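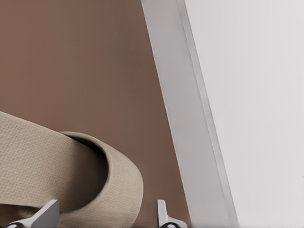
Sándor Dobos asked whether we should pay for simulation seats before we own a single arm, or put the whole sum into hardware and sort out software in December.

**What did we decide?**
Seats first. The Vudix simulator license is 2966 dollars a year for 2 seats. One real arm with its gripper costs a good deal more, and we don't yet know which finger shape we want.

**Can we test soft items this way?**
Partly. A two-finger gripper and a piece of woven fabric can be set up and rerun as often as needed. Cloth in simulation is still only an estimate, so leave money for trials on a real bench.

**How long is the lead time on arms?**
Bradeo quotes 24 weeks. Gachanja quotes less but ships without a gripper — budget for that separately.

**Do we need new computers?**
One. The older workstations can open the scenes but run them slowly.

**What about spare fingers?**
Order six with the arm. They are a wear part and the warranty doesn't cover them.

**Who approves the order?**
Requests go through the Flilleo purchasing form. Attach the quote and the floor plan, and put the license and the hardware on separate lines.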